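Learning by the handful: a morning with the bin picking crew

2024-07-29

If you have walked past the Telon room on the ground floor at any point this summer, you will have heard the little chirp the controller makes at the start of each recording, and quite possibly one of us groaning right after it. We promised an update in the last newsletter and then got so caught up in the work that we never wrote one, so pull up a chair, because this one runs a bit long.

For those who joined us recently, Telon is our project on teaching an arm to pick everyday things out of a bin by showing it how, over and over, with a person at the controls. The person sits at the Hayashi desk (named after the old meeting room it came out of, and still the best chair in the building) and moves a hand controller, and the arm follows along. Every attempt gets saved from start to finish, the good ones and the clumsy ones, and the learning side of the team over at Ternberg takes it from there.

We now have 1470 of these demonstrations, which sounds like a great many until you hear how hungry the training runs are! Still, it is a number we're proud of. At the end of spring we had barely enough to fill one evening's run, and most of those were of the same three blocks being moved from left to right.

What changed is that we started mixing the bin. Blocks are polite. They have flat sides and they stay where you put them, and a new operator can be picking them up nicely inside an hour. Cloth is another matter altogether, and so we have been putting it in with harder things, boxes and flashlights and whatever else suits, and asking people to go after the cloth first.
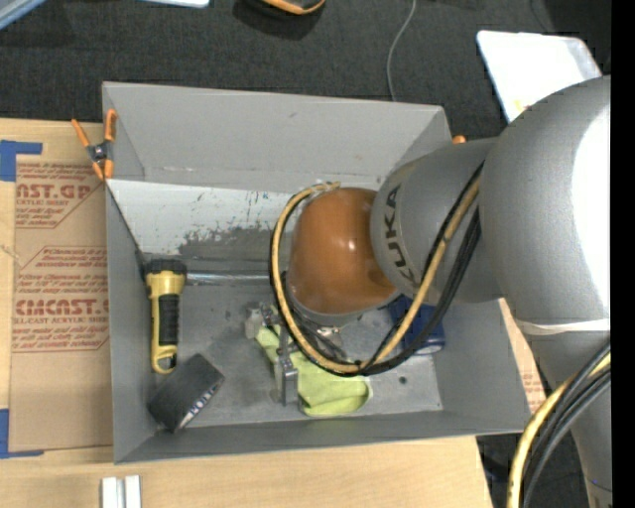

The KUKA arm over a crumpled green cloth in the mixed bin, with a flashlight lying along the left wall.

The trouble with cloth, as anybody who has tried it from the Hayashi desk will tell you at some length, is that you can't feel it. With your own hand you pinch and you know right away whether you have one layer or four, or whether you've got hold of nothing at all. At the desk you have only your eyes to go on, and the gripper is very good at hiding the exact spot you want to look at. Our more experienced operators have taken to coming down a little to one side of a fold and closing slowly, then lifting just a finger's width and waiting a moment before they commit. It looks fussy when you watch it, but those pauses seem to help the learning side a good deal, and we've added them to the notes for new operators.

We've also had a long and mostly friendly discussion about mistakes. Our habit in the beginning was to throw away any recording with a missed grasp in it. Ternberg asked us to stop doing that, and they were right to ask. If the arm only ever sees perfect picks, it has no idea what to do when a corner of fabric slips away. So now, if you miss, please just keep going and have another try within the same recording. Over 100 of the newer demonstrations have a recovery like that in them, and we would love to have plenty more.

A word on sessions, too. We've trimmed them to 47 minutes, an odd number that came out of a long argument about coffee, and it suits people well. Hands get tired and attention wanders, and you can see it in the recordings: the moves get hurried and the arm starts brushing the bin walls. Do take the break, even when you feel you're on a roll.

In August we move on to the Derlow set, which has 23 new objects in it, most of them soft or floppy or both. We'll be looking for operators who have never touched the controls before, as fresh hands do things in ways we'd never think of. You don't need any background in robotics, and someone will sit with you for your whole first session. The sign-up sheet is on the door of the Telon room, and there's usually a tin of something nice on the shelf beside it.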